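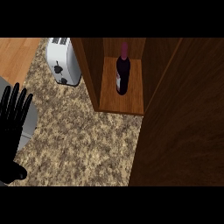

Sealing a granite counter: every year or never?

Last updated: 04/05/2019

lekeck_home
Hello all. We moved to our flat in Torkum last September and the kitchen has granite, the speckled beige kind. The previous owner left a note which says "seal every year". My neighbor has the same stone and she never sealed it in her life. Who is right? English is not my first language, so please excuse me if I use a wrong word for something.

Senga Baxter
Do the water test first. Put a spoon of water on the stone and wait 45 minutes. If the spot becomes darker, the stone is drinking and you should seal. If it stays the same, leave it alone and save your money.

kincaid77
45 minutes is too long in my opinion. Any granite will drink something in that time. I wait 10 and that is enough.

Senga Baxter
The man who cut my counter told me 45, and he has been cutting stone longer than I have been cooking. But do the test near the sink and also near the stove, these two places can be very different.

zuston_tom
Every year, no test. A bottle of sealer is cheap and a new counter is not. I had an oil stain beside the toaster that went so deep I tried baking soda paste 2 times and it is still there.

lekeck_home
Thank you. I did the test this evening. Near the sink it became a little dark, near the stove nothing. Now I don't know if I must seal everything or only one half?

kincaid77
Everything, otherwise you may see a line where the sealer stops. Thin coat, wipe off what is left before it dries. If you leave it to dry on top you get a haze and it is a terrible work to remove.

zuston_tom
Agree with kincaid for once. And no vinegar for cleaning after.

Senga Baxter
I would still do only the sink part – I did it so in my old kitchen and never saw any line. Polished stone, though. With a matte one I can't promise.

lekeck_home
Mine is polished. I will try a small corner behind the bread box first and write here how it looks.

14 comments
Shared 2 times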